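We use cookies to keep you logged in and to remember which threads you have read. By staying on this site you accept this. Accept / Manage settings

Wrist camera demos: how many is enough for one task?

tallgrass_mo
We are collecting teleop demos for a cloth edge task. The robot gets one finger on either side of the boundary between a hard molded rim and a piece of thin fabric, closes, and lifts the fabric back. One arm, parallel gripper, wrist camera only. We have 352 episodes so far and the trained policy is still poor. It gets to the rim fine. Then it either closes too early and pinches nothing, or it goes too far over onto the fabric side and pushes a fold in front of it.

My boss wants to go to almost 2,000 before we change anything else. I think that is a waste of operator time if something is wrong with the data. What have other people seen?

benchwork44
How many operators, and did they all do it the same way? That was our whole problem at Jirthorpe. Two people came in from the left and one came in from the top, and the policy went somewhere in between.

tallgrass_mo
Three operators. I wrote a one-page guide but I have not checked how well they follow it.

Duygu Karakaya
Check that first. Pull 20 episodes per operator and watch them at double speed. You will see it in ten minutes.

For what it's worth, we did a similar fabric task with 722 episodes and it worked well enough to use. The first 200 we threw away. They were recorded while the operators were still learning the controls and they were full of long pauses. The policy learned the pauses. It would stop over the edge and just sit there.

rk_lowell
I would not throw them away. Trim the pauses and keep the rest. Early demos have more recoveries in them and you want recoveries. If every demo is clean the policy has no idea what to do when it is two centimeters off.

Duygu Karakaya
We tried trimming. You get jumps in the arm position where the pause was, unless the arm was completely still, and ours never was. Recoveries are better collected on purpose. Start the arm in a bad spot and have the operator fix it.

rk_lowell
On purpose they all look alike though. The operator knows it is coming. I still say keep the messy ones, maybe at a lower weight.

Duygu Karakaya
Fine, but then someone has to do the weighting and check it. We had no one for that.

halfduplex
Is the camera seeing enough? With wrist only, your own fingers cover the part you care about at the moment you close. We added a fixed camera on a stand and went from failing more than half the time to failing now and then. Same demos count, recorded again from scratch. Cost us most of June.

tallgrass_mo
Fingers are in view the whole time but spread wide on approach, so the boundary runs between them. It is only covered in the last bit. I can't add a second camera on this rig, the logger only takes one stream.

halfduplex
Which logger?

tallgrass_mo
Clukby, old version. The new one takes four streams but wants a different driver for the arm.

pmeeks
We moved to the new Clukby. The driver change took two days. Worth it. Watch the timestamps after, ours were off by a few frames between camera and joints and we only noticed after a training run.

benchwork44
Timestamps could be your early closing right there. If the images lag the joint data, the gripper command lines up with the wrong picture. Hold something with a sharp edge still, tap it with the finger, and see if the joint data and the image agree.

tallgrass_mo
Good idea, will do that tomorrow morning before the operators get in.

oldsolder
Going against the grain here. Your boss may be right. We had 1,952 episodes at Alhassan on a bag opening task and the curve was still going up at the end. Cloth is hard. 352 is nothing for cloth.

rk_lowell
Agree it is low. But I would want to know the timing is good before recording 1,600 more of them.

oldsolder
Sure. Do both. Do the tap test and keep recording in the afternoon.

Duygu Karakaya
No, if the timing is off the afternoon is wasted too. Wait a day.

pmeeks
Also look at your lighting. Glare on a hard surface moves when the arm moves and it can be the brightest thing the camera sees. We hung a sheet of diffuser from Wirura over the bench and stopped recording near the window after 3 pm.

tallgrass_mo
We do get glare on the hard side. I had not thought of it as a problem as the contrast at the boundary is good, white rim then a dark strip then pale gray cloth.

benchwork44
Can you post one from the approach? Hard to say more without seeing it.

tallgrass_mo
One from the approach, before closing. Will report back on the tap test.

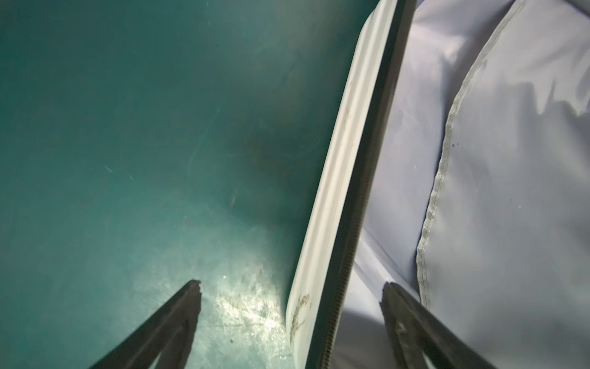 Wrist camera, fingers open on either side of the rim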